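Trandska Sorting Trays – Frequently Asked Questions

What are the trays for?
Holding small loose items on a benchtop or table: produce samples, toy food, craft parts, hardware. They are not rated for hot food, solvents or outdoor storage.

What colours do they come in?
Mustard yellow, grey and white. The yellow tray is the usual choice for dark tables, where the edge of a grey tray is hard to pick out. Slight colour variation between batches is normal.

Will pale items show up in a yellow tray?
Yes, under even light. The floor of a tray reads a little duller than the rim, and a cream or butter-yellow item will show a lighter top and a faint shadow underneath. If you sort pale items all day, order white labels for the rim or use the grey tray.

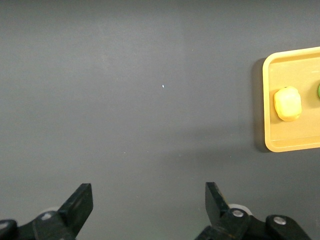
A desk lamp placed low and to one side will lengthen shadows and make small items harder to judge. Overhead light is better. Matte tabletops also help, as they throw back less glare than gloss.

Why is there a step inside the rim?
The step sets off the recessed floor and gives round items something to stop against. It also stiffens the long sides. Do not use it as a fill line.

Can the trays be stacked?
Yes, when empty. Store no more than 40 in a stack. Loaded trays should go on a shelf or rack – the rim is not designed to carry weight from above.

How do I clean a tray?
Warm water, mild dish soap and a soft cloth. Rinse and air dry. Do not use scouring pads or bleach. The Faveck liner, sold separately, should be removed and washed on its own.

White flecks keep turning up on my dark tabletop. Is the tray shedding?
Usually not. Dust and lint show clearly on dark grey surfaces. Wipe the table and the underside of the tray, then check again the next morning. If the flecks come back only where the tray sits, send us a photo.

Is there a minimum order?
Single trays are sold through Justard. Direct orders start at 19 trays. Orders over 3,000 are quoted separately and ship by pallet.

Who do I contact about a damaged tray?
Write to Tymofii Panasiuk in customer service and include the order number. Cracked corners are replaced. Surface scratches are not covered.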